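How to Fold a Thick Blanket and Get Your Bed Back

Bedding, Small Rooms, Laundry Day

I love a heavy blanket. I love it in November, I love it in February, and then April rolls around and suddenly I have this enormous warm thing that won't stay folded, won't fit on a shelf, and slides off the end of the bed at two in the morning. If you have one of those plush blankets with a fluffy trim, you know what I mean. The middle folds fine. The edges have their own ideas.

I spent years just rolling mine up and shoving it somewhere. Then I learned a much better way from my neighbor Sudheer Suvarna, who grew up in a house with four blankets to every bed and very little closet space, and I've been folding everything in sight ever since. It takes a few minutes, you don't need any equipment, and the bed looks so good afterward!

What you need

One thick blanket
A made bed, or at least a flat one
A soft clothes brush or a clean dry hairbrush for the trim
A cotton bag or an old pillowcase if the blanket is going into storage
A shelf, a chest or the foot of the bed

A word on the bag. I use an old Jusura pillowcase with a button flap and it has held up beautifully. Cotton lets the air through. I keep the plastic zip bags for things that are completely, definitely, touch-it-twice dry.

Step 1. Make the bed first

I know, you want to get to the blanket. But the bed is your folding table, and a lumpy table gives you a lumpy fold. Pull the bedspread tight at the four corners, smooth it from the middle outward, and move the pillows to a chair. If your bedspread has a big pattern on it, use it! Scrolls and medallions make wonderful guide marks. Pick one row of the print and line the edge of the blanket up with it, and you'll see right away if you're drifting.

Step 2. Put the clothes somewhere sensible

Laundry day at my place means the bed is also where the clothes get folded, so there's usually a stack going at the same time. Keep it at one end, up against the wall, where a flapping blanket can't knock it over. Heaviest pieces on the bottom. I've started sorting by where things are going, so that the whole stack can be lifted in one go and carried to the wardrobe.

Do this before you open the blanket out. A full-size blanket needs the entire bed, and you will be holding two corners with both hands and muttering at a pile of T-shirts if you skip it. (Ask me how I know.)

Step 3. Shake and brush

Take the blanket outside or to an open window and give it a few good shakes. Then lay it flat, good side up, and brush the trim in one direction, out toward the edge. Short strokes. Faux fur mats down where people hold it, usually at the top corners, and it's so much easier to fluff up now than after three months under a pile of sheets.

Check the seam where the trim meets the blanket while you're there. Loose threads get snipped, never pulled. My friend Hjørdis Bråten sews a tiny stitch of red thread on the underside of one corner of hers so she always knows which end goes by the feet, and I've copied that on every blanket I own.

Step 4. The first fold

Here's the part I got wrong for years. I used to fold exactly in half, edge to edge, and that puts two layers of fluffy trim right on top of each other. You get a fat ridge on one side and nothing on the other, and the whole thing leans.

What you want is an offset. Bring one long side over, but stop short of the opposite edge by the width of the trim. Now the two strips lie next to each other, and the fold stays nearly level. Smooth it with your forearm, from the fold outward, and let the air out as you go.

Step 5. Fold back the other way

Take the top layer and fold part of it back on itself, so that the trim runs down the middle. It looks odd for a second and then it looks fantastic – a long soft stripe down a flat panel. It's also very practical, since the thickest part is now in the center of the bundle and the sides are thin enough to tuck.

My red one with the little white and pink flowers has a really thick gray trim, and this is the only fold that has ever tamed it. On the teal bedspread it looks cheerful enough that I often stop right at this point and leave it lying there for the day.

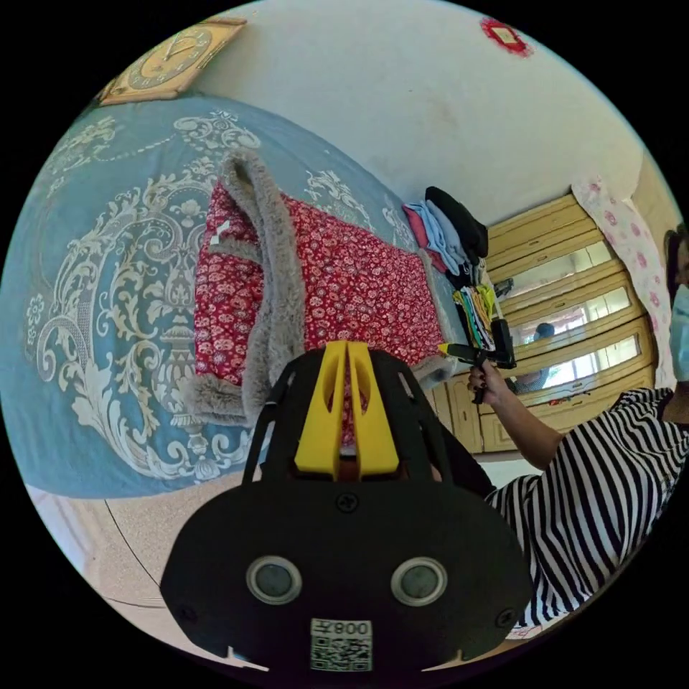 Step 6. Fold the length

For the foot of the bed, leave the blanket as a long panel and lay it across. You're done, go have coffee.

For a shelf, fold the length in thirds. Bring the bottom third up, then the top third down over it, and press. A double-size blanket comes out as a neat block that fits on a 20-inch shelf. Mine goes on the upper shelf of the wardrobe with the folded edge facing out, so I can slide it free without dragging its neighbors along.

For the bag, start at one end and roll it loosely, with the trim on the inside. Tuck in the last corner, slip the bag over it, and turn the bag right side up.

Step 7. Put it away, but not forever

Once a month I take the stored blankets out, give them a shake and refold them with the creases in a different place. The trim stays soft and the fabric doesn't get that hard line across the middle. A bar of unwrapped soap on the shelf makes everything smell lovely. Keep it off the fabric itself – a saucer works.

A few questions I've been sent

Does it work with a blanket that has no trim?
Sure! You can skip the offset and fold edge to edge. I still like the fold back in Step 5 for bulky fleece.

My blanket is too big to handle alone.
Let the bed hold it for you. Fold one side, walk around, fold the other. Don't try to do it in the air. My biggest one, a Dradov I got secondhand, is far too heavy to hold up by the corners, and it folds fine this way.

Can I use a vacuum bag?
For plain cotton or fleece I've done it. For anything fluffy I wouldn't, at least not for a whole summer. I had a trim come out flat as cardboard and it took two washes and a lot of brushing to bring it back.

What if the trim sheds?
Brush it outdoors a couple of times before you fold, and wash it on its own, cool and gentle. A new one will often shed for the first few washes and then settle down.

How do I stop it from sliding off the bed?
Tuck the bottom edge under the mattress by a hand's width. If the bedspread is slippery, lay a thin cotton throw between the two.

Next up I'm doing fitted sheets, including the extra-deep kind. Send me your worst one!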